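Why Does a Basketball Bounce? (And Why Does It Stop?)

Hi again, readers! I got a letter in November from a kid at Kedurholm School who asked me something I had never really thought about, even though I have been playing basketball since I was shorter than the ball rack. The question was: "Why does my basketball bounce great in the gym and terribly in my garage?"

What a good question. I spent a whole afternoon on it, and my downstairs neighbors were very patient. So let's bounce!

What's inside a basketball?

Air! That's pretty much it. A basketball has a rubber bag inside called a bladder, then layers of thread wound around and around to keep the ball round, and then the bumpy cover that you touch. The bumps are called pebbles (cute, right?) and they help your fingers hang on.

The air inside is squashed in tight. When you pump up a ball, you push more and more air into the same small space, and all that air pushes back on the inside walls. We call that push "pressure." A ball with lots of pressure feels hard. A ball with not much pressure feels like a sad old orange.

What happens when it hits the floor

Okay, this is my favorite part. When you drop a ball, it speeds up on the way down. Then it smacks into the floor, and for a teeny tiny moment it goes flat on the bottom. It happens too fast for your eyes, but it really does squish! The air inside gets squeezed even tighter than before, and squeezed air wants its room back. It shoves the ball back into shape, the ball shoves on the floor, and up it goes.

Think of jumping on a mattress. You sink down, the springs get squashed, and then they push you up. The air in a basketball is the spring. (Please don't tell your parents that I told you to jump on a mattress.)

So why doesn't it bounce forever?

Drop a ball and don't push it. It comes back up, but never quite to your hand. The next bounce is lower, and the next one is lower than that, and then it makes that brrrrrrp sound and rolls under the couch.

Every time the ball hits the floor, a bit of its energy sneaks off somewhere else. You can hear some of it leaving, because that's what the THUMP is. Some of it shakes the floor. Some of it turns into a little bit of heat, and the ball and the floor get warmer, though not enough for you to feel it. The energy hasn't disappeared, it just isn't helping your ball go up anymore. When you dribble, your hand adds fresh energy with every push. That's why your arm gets tired!

Back to the cold garage

Now we can answer our letter. Air is made of bits so small you can't see them, called molecules, and they zip around and bump into things. In warm air they zip fast and bump hard. In cold air they slow down. So when a ball sits in a cold garage all night, the air inside pushes less on the walls, even if none of it has leaked out. The rubber gets stiffer in the cold, too. Less push and stiffer rubber make a lazy bounce.

Bring the ball inside, let it warm up while you have a snack, and try again. No pump needed (unless it really is flat, and then you do need the pump, sorry).

The floor matters too

My friend Aurélien Barbier coaches the under-tens at the Plendusmont gym, and he let me try my ball on every kind of floor in the building. The wooden court was wonderful. The concrete by the back door was good too, and very loud. The carpet in the office was awful! Carpet is soft, so it squishes along with the ball and soaks up energy that could have gone into the bounce. Then I tried the grass outside, and my ball went plop and stayed there. You can't really dribble on a lawn, and I have now proved it in front of a whole team of nine-year-olds.

Try it yourself

You'll need a basketball, a wall, some sticky notes and a helper.

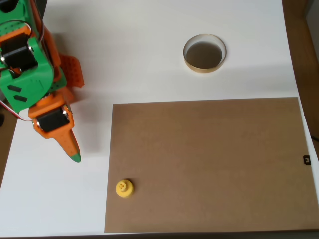
Photo: Jalludar Picture Library

First, pick a hard floor next to a wall. Hold the ball so its bottom is level with your belly button and stick a note on the wall at that height. Let go. Don't push! Your helper watches how high the bottom of the ball gets on the first bounce and sticks a note there. Do it 4 times, because everybody's eyes make mistakes, and see if your notes end up close together.

Then put the ball somewhere cold for an hour or two. A porch in winter is perfect, or ask a grown-up if there's room in the fridge. Do the same drops again with a different color of sticky note. Which color is higher up the wall?

If you want to keep going, try a tennis ball or a soccer ball. I did 14 drops with a tennis ball before the dog took it, and she has not given it back.

Words to know

Bladder: the rubber bag inside a ball that holds the air.
Pressure: how hard something pushes on the space around it.
Energy: what makes things move, warm up or make noise.
Molecule: a tiny, tiny bit of stuff, much too small to see.

Next time I'm answering a question about why runners lean when they go around a bend. Get a grown-up to help you send me your sticky note results before then, and tell me what kind of floor you used!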